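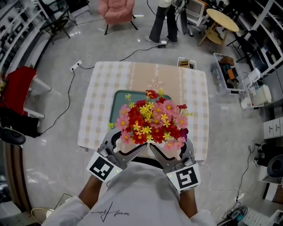 Hi all, the Zupan tracker loses a wrist pose whenever its marker is hidden. Minix then guesses, and the two grippers drift apart in the replay. Big bunches of flowers like this one are a good test, with both jaws in at the base and a marker cube by each wrist - I'd love a filter that uses both cubes together!

Tihomir Angelovski wrote:
> Is the drift in the tracker or the planner?
> My log has 87 dropped poses out of 2,000.

Tracker, I think. Can you send me that log?

Sandrine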